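Sterora Two-Arm Tabletop Station

Product overview
Last updated 2022-08-17

The Sterora is a pair of robot arms that hang over a work table and handle soft goods and small items. Butatley sells it to laundries, hotels, repair shops and research groups that want to find out which chores a machine can take over now and which ones still need a person.

What it does well

Flat, repeated work in a known place. Towels, napkins, pillowcases and shop rags of one size are the best fit. It also moves parts from bin to tray and puts light hand tools back on a marked board.

What it does with help

Mixed laundry. The station can fold a T-shirt that has been laid out flat, but it is slow to find the corners of one pulled from a heap. Most customers have a person shake out and place each piece, then let the arms do the folding.

What it does not do yet

Fitted sheets, paired socks, buttons and anything inside out. It does not load a dryer, carry a basket or climb stairs. On the shop floor it should not be used for wiring, threaded fasteners or oily parts. If these make up most of your work, we suggest you wait.

Trial results

Our test site in Saldale ran 3000 towel folds on one station over the winter, finishing in December. Of these, 2942 were accepted without a person touching the towel again. The rest were dropped, folded crooked or left with a corner sticking out. All towels were the same size, so expect a lower figure with a mixed load.

A trained worker is still faster. The case for the station is long runs of the same item - late shifts, slow hours, jobs that are hard to staff.
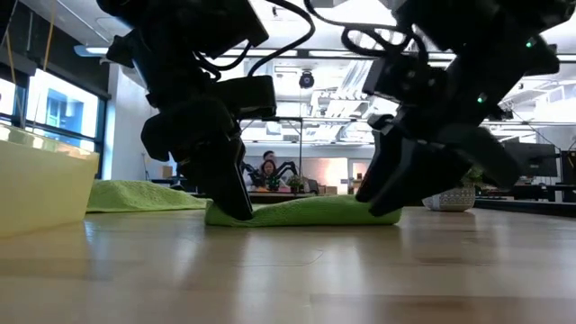

Towel folding on a wooden tabletop, with one gripper pressing on the folded cloth.

What is in the box

Two arms with grippers
Overhead mounting frame
Control unit and cables
Chambi task software, 12-month license
Spare fingertips

The table is not included. Any flat, steady surface will do.

Ordering

Stations are built to order. Before we quote, we ask for a list of the items you handle and a few samples of each. Butatley runs them at Saldale and sends back the results, including the items that failed. Samples are returned with the report.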